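Grarnstead Notes > People > Interviews

Home Shops Makers Letters Search

Bath puffs and a very full spare room: a chat with Samira Harb

I'd gone to Traston to ask Samira why she still sells bath puffs – the ruffly mesh ones with a cord to hang them by.
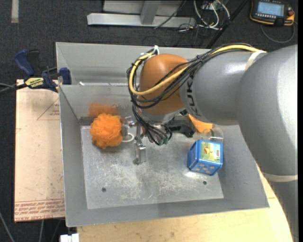

"People come back for them!" she told me over tea (my second cup by then). She started Zein in February with her cousin Hazem and seven colours. Orange goes fastest. "I'd have bet on blue," she said. Hazem wanted to drop the cord loops to save money and she wouldn't hear of it – "where would you hang it?"

Recent
Kalkidan Mersha on soap moulds
Wasine market, 9 stalls to try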